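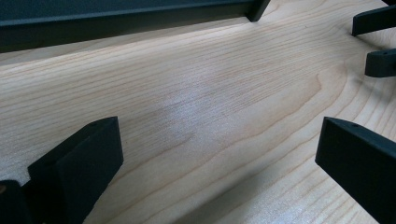
Ticket: hand-held gripper, Plukbridge bench — fingers closing off centre
Status: open, waiting on parts
Priority: 3

Hello all, and thank you to the Palturbridge crew for being so patient with me on this one. The left finger was reaching the middle a touch before the right, so anything small got nudged sideways before it was held. I had the same thing back in September and blamed the Rindov finger pads, which was a bit unfair on them.

We use cookies to remember your ticket filters. Accept all | Manage settings

Tuesday, first thing: took both fingers off, wiped the slides and put them back with fresh screws. Ran 200 open-and-close cycles with nothing in the grip and logged 32 late closes, all of them on the right. Better than last week, but I'd hoped for a good deal less — so on we go.

After lunch I opened it out over the bare bench top to check the view down between the fingers. The shine on the wood is bright enough that I'd like the lamp moved before we do any camera checks.
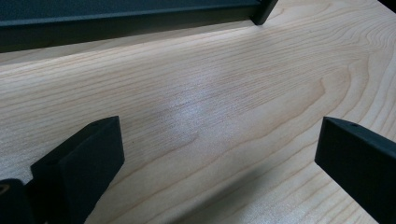
Fingers apart, nothing held. Glare on the wood between the left finger and the dark bar.

Next: I've asked Abbasi for 2 new return springs. Please leave the grip force where it is until they're fitted, and do add a note if yours has been doing the same.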